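Part 2: Getting the dispenser off the shelf and onto your water line

If you followed Part 1 you've shut off the cold supply and drained what was left in the line. If you skipped it, go back and do it now, please. I've had my sleeve soaked enough times to feel strongly about this.

I wrote this section for the Dotero under-counter water filter, the single-canister one, but the steps are close enough for the older Vatell units that you can follow along. I'll point out the spots where they differ.

What you need

An adjustable wrench
A Phillips screwdriver
Plumber's tape
A bucket and an old towel
The bag of fittings from the box (don't open it over a drain!)

Mounting the bracket

1. Hold the bracket against the side wall of the cabinet, with the open end of the hooks facing up. Leave at least 2 inches below the canister, or you'll never get the thing off again when it's time to change the filter.

2. Mark the holes with a pencil. I like to hang the canister on the bracket while I do this, just to see where it really wants to sit.

3. Screw the bracket in snugly. It doesn't need to be cranked down.

Note: Vatell owners, your bracket has slots instead of round holes. Put the screws in the middle of the slots so you can shift it later.

Caution: check what's on the other side of the cabinet wall before you drive a screw into it. On an end cabinet it may be the finished side that faces the kitchen, and the screws in the bag are long enough to poke through some panels.

Connecting the supply

4. Wrap plumber's tape around the threads of the tee fitting, going clockwise as you look at the end of it. Go the other way and it bunches up when you tighten.

5. Thread the tee onto the cold shutoff by hand. If it fights you in the first turn, back it off and start over - a crossed thread will leak forever.

6. Give it a gentle snug with the wrench, then reconnect the faucet hose to the other side of the tee.

7. Cut the tubing square. A utility knife does fine, scissors don't (they squash it into an oval). Leave a bit of slack so you can lift the canister out to work on it.

8. Push the tubing into the port marked IN until it stops, then tug on it. It should stay put.
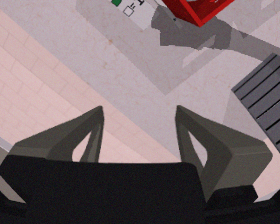
Behrouz Esfahani wrote in after the first version of this guide to say that step 8 had cost him a whole evening. His tubing felt like it had stopped, it passed the tug, and it still dripped. The trick, he says, is that there are two stops in that port: a soft one where the tubing meets the rubber ring, and a hard one a little past it. He draws a pencil line on the tubing before he starts, so he can see that it went all the way in.

I tried the pencil line on my own unit and I'm keeping it. So let's call that step 8 and a half, and do the same on the OUT side while you're at it.

9. Run the second piece of tubing from OUT to the little filtered-water faucet. If you haven't put that faucet in yet, it's covered in Part 3, and you can leave the tubing coiled in the bucket for now.

Turning the water back on

10. Put the towel under the canister and the bucket under the tee. Open the shutoff a quarter turn and wait a minute.

11. Run a dry finger around every joint. Fingers find drips long before eyes do.

12. If it's all dry, open the valve the rest of the way and check again after supper.

Caution: if a push fitting drips, shut the water off and let the pressure out at the faucet before you touch it. Then press the collar in, pull the tubing, trim the end square, and push it back in. Don't wrap tape on these ones. Tape is for threads only.

Note: the first water through a new filter may look gray or cloudy. It's carbon dust and air. Run it until it clears, and then run it some more, and give it to the houseplants if you hate pouring it away.

About filter changes

The sticker on my canister says 1000 gallons, and I don't know anybody who keeps track of gallons. I write the date on a strip of masking tape, stick it inside the cabinet door, and change the filter every November when I'm already crawling around doing winter chores. If the flow slows to a dribble before then, change it early. Replacements are the same size as the old Vatell cartridge, but look at the rubber ring before you put the canister back together, and swap it if it's flat or nicked.

Part 3 covers drilling for the filtered-water faucet, including what to do if your sink already has a spare hole with a cap on it.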